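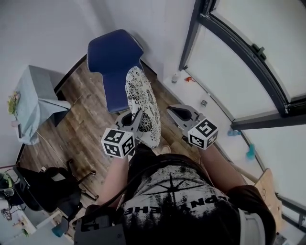 Both grippers in hand and a length of patterned fabric between them. Duvora's rules cover small rooms like this one.

When Tuncay Kurtuluş sat down to write the recording rules for Duvora, he figured he'd fill a page, maybe two, and be home for supper. He ended up with 9 drafts (he kept every one of them, in a folder his colleagues at Flarkamcombe still tease him over), and the version everybody works from now came out in October, after a good deal of arguing about cloth.

Cloth, you see, is where the arguments start! A cup is either held or it isn't, but fabric droops and folds and twists, and two people can watch the same clip and disagree all afternoon on whether the grip was a good one. So the rules ask for plain things. Keep the marker cubes in view. Move at the speed you'd use for your own housework. If you fumble, keep going, and let the reviewer decide.

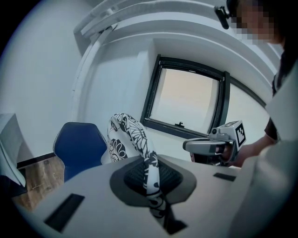 White fabric with a black floral print, held at the pad of one gripper as the other reaches in.

That last rule took some getting used to. Of the 3,938 clips in the first Duvora set, 3,171 passed review, and Kurtuluş will tell you, with real fondness, that he likes the clumsy ones best. "People tidy up when they think they're being graded," he says. "I'd much prefer they just fold the thing."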